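Hilo rápido sobre normas de grabación con pinza de mano, que en Mendden llevamos desde octubre repitiendo lo mismo y ya cansa

1/ El dedo se revisa ANTES de cada tanda. No a mitad. Si baila un poco, se para y se cambia

2/ Los marcadores no se tapan, ni con cinta ni con el pulgar. En Vellumau tiraron 117 tomas por eso. 117!!

3/ Caras difuminadas siempre, antes de subir nada. Sin excepciones, aunque sea el jefe el que pasa por detras

4/ Lo que lleve cada uno en la cabeza, bien ajustado. Si aprieta se dice, no se aguanta 39 minutos callado

5/ Nombre de tarea + operador en la hoja. "prueba2_final_buena" no es un nombre, Arvo, te estoy mirando 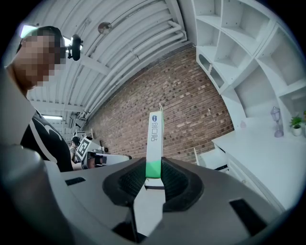
6/ Distancia entre operadores: que no se crucen los brazos y ya. Hamdia Feyisa propuso marcar el suelo y me parece bien, a ver si lo hacemos esta semana

7/ Toma mala = se marca como mala. No se borra. Las malas tambien sirven, sobre todo para ver en qué fallamos nosotros

8/ Casi 2.000 tomas llevamos ya en Siriwan y las que dan guerra son las del principio, cuando cada uno iba a su aire

9/ La hoja entera la paso luego, que me falta la parte de bateriás. Dudas por aquí, contesto a partir de las seis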